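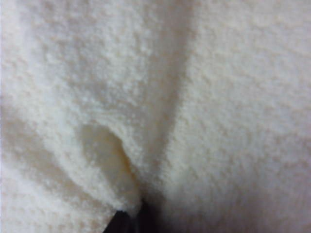
Visit to the Borkmont laundry, September

Graham Hartley and I spent a morning at the Borkmont plant to see towel handling before we put numbers in next year's equipment plan. Our own site at Dadow finishes about 3,236 towels a day, nearly all white terry, and the folding tables are where we fall behind.

Borkmont has two robot cells from Modgate. Each one picks a towel out of a heap, finds a corner and passes it to a folder they already owned. The supplier quotes 282 towels an hour per cell. The shift lead told us to plan on less when bath sheets are mixed in, and we will ask for a trial with our own stock before using the quoted figure.

Points for the budget:

Floor space. A cell with its guarding needs 13 square meters. We have that beside the second dryer line if the cart parking moves.

Finger pads. These wear on terry and are changed every 90 shifts. They are not in the base price - Graham has asked for a separate line.

Training. Two days on site, included. Refresher visits are charged.

Lease or buy. Modgate offers both. Sezer, the other supplier on our list, only sells outright and has not yet sent a service rate.

We left at noon. Graham will get the power and compressed air requirements from both suppliers, and I will redo the labor figures for the evening shift.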